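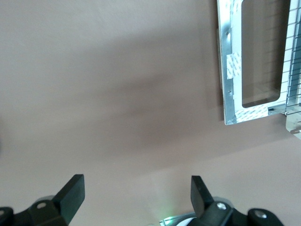

Figure 1 - Les deux doigts de la pince devant le cadre métallique et ses morceaux d'adhésif blanc.

10 janvier 2020
Par Perla Xolalpa et Xóchitl Bermúdez

Notre projet portait sur la remise en service de la cellule Merno, installée dans l'atelier de Wutholm. Le bras s'arrêtait souvent en pleine approche et les positions enregistrées ne correspondaient plus à rien. Un vrai bonheur de pouvoir enfin ouvrir, régler et comprendre une machine que nous ne connaissions que par les cours !

Nous avons commencé par les doigts de la pince. Ils sont noirs, à bout plat, et chacun est porté par un support où l'on voit une tête de vis argentée. Côté gauche, la vis avait du jeu : resserrage, puis contrôle du parallélisme à la cale. Nous avons ensuite repris le zéro du poignet et réenregistré les points d'approche un par un, à vitesse réduite - c'est long, mais on apprend énormément sur la trajectoire.

Le cadre nous sert de repère pour l'approche. Sur la bande du bas, l'adhésif blanc est un peu froissé et semble se décoller sur les bords, il faudra le remplacer avant avril.

Après réglage, nous avons lancé 204 cycles à vide, avec 2 arrêts, contre 11 lors de la première série. Les deux se sont produits au retour, au même point, et nous soupçonnons le câble du poignet. Prochaine étape : le démonter et refaire la série complète avec une pièce en prise.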